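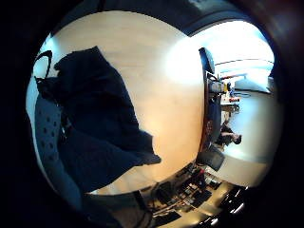
Seating and posture, week 5 notes
Paraschiva Crăciun
April 25, 2020
Last updated: same day, typos still in
Reading time: 2 min

Carrying on from static load. Reminder: a muscle held still gets tired too, just slower and you don't notice until you stand up.

Seat height first. Always. Feet flat, thighs more or less level, no pressure behind the knee. If the desk is too high and can't move, raise the chair and add a footrest. Don't let people perch on the front edge, they will, and then the backrest does nothing.

Seat depth. Two fingers between the seat edge and the back of the calf. Short users on deep seats slump, tall users on short seats lose thigh support. Many cheap chairs have no depth adjustment at all (see Dumitrescu handout, the table on page 17).

Backrest. Lumbar curve should meet the curve of the back, roughly belt height or a bit above. Leaning back a little lowers disc load compared with bolt upright. Students always argue with this one. Read the chapter.

Things that get in the way of a backrest: coats, bags, cushions from home. A thick coat pushes the sitter foward and moves the lumbar support to the wrong place. Hooks near the desk fix most of it. Ask where coats go in December before you write the assessment, not after.

Armrests. Low enough that shoulders drop. If they hit the desk, take them off or the person sits too far back and reaches.

Screen. Top of the screen at eye level or slightly under. Bifocals: lower. Laptop alone for a full day is bad, needs a stand plus separate keyboard.

Breaks. Small and often beats one long one. 60 minutes sitting without a change is too long, whatever the chair cost.

Case for next time: Nelness office, shared desks, two shifts, one chair for both. Who adjusts it? Does anybody? Dorin Cârstea did the walk-through and will send his checklist. Bring a draft of your own, one page max, handwriting ok if I can read it.

Not on the test: chair brands, gas lift mechanisms, teh history slides.

Reading: Dumitrescu handout, sections 2 and 5.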